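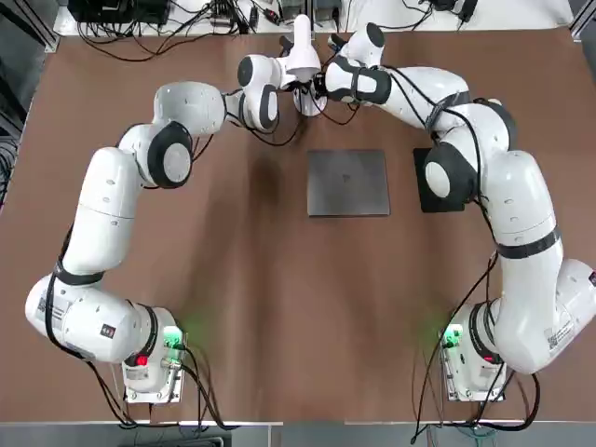 Section 2 – Getting the Tabletop Ready

Before you start on any of the Harnero sorting activities, it pays to spend a little time on the table itself.

1. Wipe the top with a soft, barely damp cloth, going with the length of the table, and then once more with a dry one.

2. Let the surface air out for 11 minutes. Please don't hurry this part – the felt mats hate moisture!

3. Lay the Skanier mat in the middle, smooth side down, and press out any bubbles with the flat of your hand.

Note: If a corner keeps curling, leave a heavy book on it overnight.

Caution: Never use wax or spray polish, as the mat will slide.

Replacement mats are part no. 326.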